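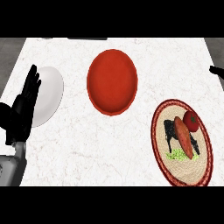

# Nevier 折叠越野杖（一对）

本店在售的越野杖里，Nevier 是问的人最多、我们劝退也最多的一款。厂家 Lidier 的宣传册上写着"让每一次爬升都省力"，这句话我们没有搬到页面上来。省不省力要看坡度、看路面、看你练没练过，一根杆子管不了这么多。

下面写的是我们自己用下来的看法，夹杂着退换货时客人讲的情况。如果只想看参数，直接拉到后面的表格。

## 先说适合谁

这款杖是给长距离越野赛做的。赛道里有连续的长坡，累计爬升到 3,000 米这个量级，带杖的好处才比较明显：后半程大腿发软的时候，手臂能分担一点，步子不至于散掉。Drollberg 那条赛道就属于这一类，前面一个大坡接着一个大坡，林道很少，路面以碎石和草根为主，队伍里用杖的人占多数。

如果你跑的是城郊公园那种起起伏伏的短线，我们的建议是先别买。起伏短的路线上，杖一会儿拿出来一会儿收回去，光是折腾就够烦的，最后多半是攥在手里当累赘跑完。有客人问"那我买来练练行不行"，当然行，不过练杖用便宜的铝杖就可以，摔了磕了不心疼。

还有一种情况也得说：路跑转越野、第一次报长距离的朋友，往往觉得装备要一次配齐。杖可以最后买。鞋、背包、头灯、雨衣都合适了，再来看杖。鞋磨脚的话，什么杖都救不了你。

## 碳纤维这件事

Nevier 的杆身是碳纤维。轻是真的轻，拿在手里和同长度的铝杖一比就知道。可是"轻"这个字在装备圈里已经被用滥了，我们想提醒几句。

第一，轻的意义主要在摆臂。你每走一步都要把杖提起来再甩出去，末端越轻越不累手腕，这一点 Nevier 做得不错，重心偏上，甩起来不拖。但要说因此能快多少，我们没有可靠的数据，厂家给的那张曲线图也没写清楚是怎么测的，受测的人有多少、坡有多陡，一概没有。问过，回复是"内部测试"。那就当没有。

第二，碳杆怕侧向的力。竖着撑没有问题，插进石缝里再一掰，就很危险。铝杖遇到这种情况通常是弯，弯了还能凑合走下来；碳杖是断，断口还扎手。技术路段多、石头缝多的线路，请认真考虑一下铝杖。

第三，碳杆的伤看不见。表面一道划痕，可能只是漆，也可能已经伤到里面的纤维层。每次赛后拿软布擦干净，沿着杆身摸一遍，摸到有毛刺或者按下去发软的地方，就不要再用了。别拿胶带缠一圈接着上山，我们见过这么干的，不推荐。

## 折叠结构

三节折叠，中间有一根内绳串着，抓住手柄往下一抖，拉紧，卡珠弹出来，就算展开了。收的时候按下卡珠，三节自己松开。

宣传册说"一秒展开"。在店里、手是干的、心情也平静的时候，差不多能做到。戴着厚手套、手指冻僵、后面还有人催你让路的时候，就另说了。卡珠偏小，按下去需要一点指甲的力气，手指粗的客人对此抱怨很多。我们把这条反馈给了 Lidier，新一批的卡珠似乎没有变化。

内绳是易耗件，外面有一层包覆，磨穿之后绳子很快就会起毛。平时收纳的时候不要硬折，让三节自然并拢就好。绳子松了可以在手柄下方的小螺母那里调紧，说明书里有图，图画得很小，需要耐心看。如果调到头还是松，就该换绳了，本店有配件。

这里要说明一个常见误会：杖展开以后轻轻晃动，接头处会有一点点响声，很多人收到货就来问是不是坏了。只要卡珠完全弹出、往下压的时候杆子不缩，就属于正常间隙。反过来，如果一点声音都没有，但压下去会缩，那才要退回来。

## 长度不能调，所以请选对

Nevier 是固定长度，每个尺码一个长度，买回去改不了。这是它轻的代价之一，省掉了调节锁扣。

选码的办法很土：穿上你比赛的鞋，站直，大臂贴着身体，小臂抬平，量手心到地面的距离。量出来落在两个码中间的，上坡多就选短的，喜欢下坡也撑杖的选长的。厂家那张身高对照表我们觉得参考价值有限，同样身高的人，胳膊和腿的比例能差出一个码来。

请不要按徒步杖的习惯来选。徒步杖普遍偏长，越野上坡的时候身体前倾，杖太长会把肩膀顶起来，走一阵子脖子就酸了。

也请不要因为"打折的只剩这个码"就下单。每年四月清货，总有客人图便宜买了不合适的码，到了夏天又来问能不能换。不能换，抱歉。

## Pan 手套腕带

随杖附送一副 Pan 腕带，样子像露指手套，掌侧有个小环，扣在手柄上。好处是上坡可以不握紧，靠腕带往下推，手掌省劲，补给的时候一按就脱开。

我们的意见分成两半。用惯了的人离不开它，尤其是长坡。没用惯的人会觉得别扭，而且有一个实际的风险：下坡摔倒的时候，杖扣在手上甩不掉。陡下坡之前，请把腕带脱开，空手抓柄。宣传册里说扣环"受力自动释放"，我们自己试过，直着往上拽会放，斜着拽就不一定。所以别指望它。

腕带的布料吸汗，不好干，用久了有味道。用温水手洗，不要进烘干机，魔术贴合上再洗，不然会粘一堆线头。

腕带分左右，标记在内侧，字很浅，洗几回就看不见了。可以拿油性笔自己描一下。

不想用 Pan 腕带的，手柄上也能穿普通织带，织带需要另买。

## 手柄和杖尖

手柄是发泡材质，往下延长了一段。遇到短陡坡不用改长度，手往下挪一把就行，这个设计很老，也很好用。发泡材料不耐磨，别拿杖靠着水泥墙立着，倒下来蹭几回就掉渣了。

杖尖是硬质合金的，抓石头没问题。原装的小雪托是拧上去的，泥地里走久了会松，出发前拧一拧。橡胶脚套另附一对，只建议在公路连接段和室内用，套着它走湿石板会打滑，上赛道之前记得摘掉，也记得别把它丢在起点。

有些比赛出于保护路面的考虑，要求杖尖必须套胶套；有些比赛某一段禁止用杖；还有些比赛规定，起点带了杖就得一路带到终点，中途不能交给别人，也不能放进换装包。这些规则每年都会改，我们没法替你记，报名之后自己去看一遍参赛须知。

## 参数

| 项目 | 内容 |
|---|---|
| 品牌 | Lidier |
| 型号 | Nevier 折叠越野杖 |
| 包装数量 | 2 支（一对） |
| 杆身 | 碳纤维，三节折叠 |
| 长度 | 固定，不可调，按尺码选 |
| 手柄 | 发泡，加长 |
| 腕带 | Pan 手套式，左右各一只 |
| 杖尖 | 硬质合金，附小雪托 |
| 附件 | 橡胶脚套一对，收纳袋一只 |
| 保修 | 2 年，限制造缺陷 |

表里没有写重量。厂家标的重量不含腕带和雪托，我们觉得这样写容易误导，又不想自己编一个数字放上去。在意克数的客人可以到店里来，柜台上有秤，把你打算带上山的那一套全放上去称。

## 关于"比赛同款"

Lidier 喜欢在包装上印"比赛同款"。我们不清楚是哪场比赛的同款，也不清楚前排选手用的是不是和零售版一模一样的东西。即使一样，人家用得好，和人家每周在坡上练多久有很大关系。看到这四个字请直接跳过去。

同样可以跳过的还有"减震科技"。杆子里没有弹簧，也没有别的活动部件，所谓减震指的是碳纤维本身的韧性，外加手柄那层泡沫。撑在硬路面上，手腕该麻还是会麻。

"环保涂层"我们也问过，得到的是一份没有写检测项目的证书。涂层的颜色倒是挺耐看的，磕碰之后掉得也快。

## 上山之前练一练

没用过杖的人，第一次就拿去比赛，结果通常是手忙脚乱。给自己留够练习的时间，下面几条是我们常讲的。

1. 找一段能连续走的坡，先不跑，只走。左右交替点杖，杖尖落在脚旁边或者稍后一点，向后推，不要插到身前去拉自己。
2. 坡再陡一些，换成双杖同时点地，走两步推一下。节奏乱了就停下来重新开始。
3. 平路上练收放。边走边折好，插进背包的杖袋，再抽出来展开，直到不用低头看。
4. 戴上比赛会戴的手套，把上一条重做一遍。许多人练到这里才发现卡珠按不动。
5. 下坡少用。实在要用，就轻轻点一下找平衡，不要把体重全压上去。
6. 练一次长的。手臂和肩背连续撑杖 8 小时是什么滋味，短训练里体会不到，肱三头肌会先来找你。

练习时请注意身后。折叠杖横着拿在手里，杖尖正好朝着后面那个人的大腿。人多的起点段，把杖收好竖着拿，或者干脆放在包里，等队伍散开再用。

## 收纳

附送的收纳袋是一只薄布袋，平时放柜子里防灰还行，上山别带，多一样东西要收。

背包那边要留意：折起来以后，Nevier 比有些杖袋略长，头上会露出一截。前置式的挂法，跑起来容易打到下巴；横挂在后腰，过窄路会刮树枝。具体跟你的背包合不合，照片看不出来，最好把背包带来试。邮购的客人如果手头有旧杖，可以拿旧杖折好的长度先比一比。

长期不用的时候，把卡珠按下去，让内绳松着放。不要放在汽车后备厢里过夏天，发泡手柄的胶会软，卡在袋子里粘成一团。

雨天或者泥地用过之后，三节拉开，接头处冲一冲，竖着晾干再合上。接头里进了细沙，拧不动也拔不出来的时候，请不要用钳子夹碳杆，寄回来让我们处理。也不要往接头里上油，油会粘沙，越弄越糟。

## 保修和退换

保修 2 年，从发货算起，管的是制造缺陷：胶接处脱开、卡珠不弹、杖尖掉落。踩断、卡石缝掰断、被车门夹断，都不在里面。厂家判定的口径比较严，断杆寄过去，多半会回一句"外力所致"。我们会替客人争一争，但不敢保证结果，所以页面上不写"无忧质保"。

坏一节可以只换一节，上、中、下三节都有单卖的，价格合起来比整支贵不少。下节最容易断，常跑石头路的客人可以备一根。备件有时会断货，到货周期由厂家决定，我们催也没什么用，临近比赛才来配件的，请做好借杖的准备。

没有上过山的新杖可以退。判断上没上过山主要看杖尖和雪托，有磨痕、有泥，就按用过处理。在家里地板上试高度没有问题，请套上脚套试，省得地板和杖尖一起遭殃。

腕带拆封试戴不影响退货，洗过就影响了。

## 客人常提的几件事

**能不能上飞机？**
各家规定不同，带尖的东西随身带，多半会在安检被拦下。托运最省心，杖尖套好，和衣服裹在一起放在箱子中间。

**能不能只买一支？**
不能，厂家按对供货。丢了一支的老客人可以留个联系方式，遇到同样情况、同样尺码的，我们帮忙牵个线，成过几回，不多。

**能不能拿来徒步重装？**
不建议。背着大包下山，人往杖上一压，受力远比越野跑的时候大。重装请选粗一点、可调长度的铝杖，便宜，也结实。

**冬天雪地能用吗？**
附的雪托太小，软雪里会一插到底。厂家没有给这一型号配大雪托，别家的螺纹不一定合得上，硬拧会把下节拧裂。

**和上一代比，值不值得换？**
手里那副没坏就接着用。新一代改了手柄的弧度和外观颜色，内绳的包覆据说加厚了，加厚多少没写。冲着这几条换一副新的，我们觉得不划算。

**膝盖不好，用杖会不会好一点？**
下坡撑得对，膝盖的感觉可能会轻一些，撑得不对也可能没什么区别。这个问题该去问医生或者康复师，卖杖的说了不算，包装盒上写的也不算。

**女款和男款有什么不同？**
颜色不同。手柄粗细、杆身、长度选项都一样，喜欢哪个颜色就买哪个。标价不一样的时候，买便宜的那个。

## 下单前请确认

- 尺码是用自己比赛的鞋量出来的
- 看过参赛须知里关于杖的条款
- 背包能挂得住折叠后的长度
- 知道它是固定长度，也知道碳杆怕掰

库存随时有变动，页面显示有货而实际缺码的情况偶有发生，遇到时我们会先联系再发货，不会擅自换颜色或者换码。配件（内绳、下节、雪托、脚套、Pan 腕带）在配件栏单独下单，可以和杖一起寄。到店自取请把旧杖也带上，内绳松的，我们顺手帮你调。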